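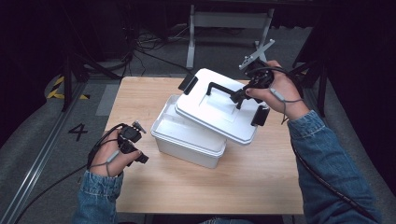 Give the Boring Task to the Students

Opinion, 23 November 2021

Every February our robotics club at Pluststead must choose its project for the year, and every February the same discussion begins. The younger members want a robot that runs, throws or fights. I teach them two evenings in the week, and I always argue for the box with a lid.

I know it does not sound exciting. A white plastic box, a black handle, two clips, a table. Parents who visit us look at it politely and then ask where is the real robot. But I believe a student learns more from this box than from a whole season of fighting machines.

When you do the task with your own fingers, you do not think. When you wear a gripper on each hand, you must think about everything. Where should the handle be held, so that the lid does not swing? What should the left hand do while the right hand is lifting? Last year our students recorded 3,975 attempts with lids and drawers, and they had long quarrels about which attempts were good enough to keep. For me these quarrels were the best lessons of the year.

The competition at Celtley goes in the other direction. It gives 97 points for speed and only five for a clear notebook. I do not blame the organisers, because a fast robot brings an audience. Still, I have seen teams win there who could not explain to me why their machine turned left.

Some colleagues say that this kind of work is only repetition, and that children will leave. It is a fair worry. We had 36 members in the autumn and a few of them did go to the Fukuda group, where they build racing cars. I was sorry about it. I would rather make the sessions shorter than change the task.

Our partner school in Ternard will try the same box next term, with its own students and its own rules. I have asked them to send us their notebooks, also the untidy pages.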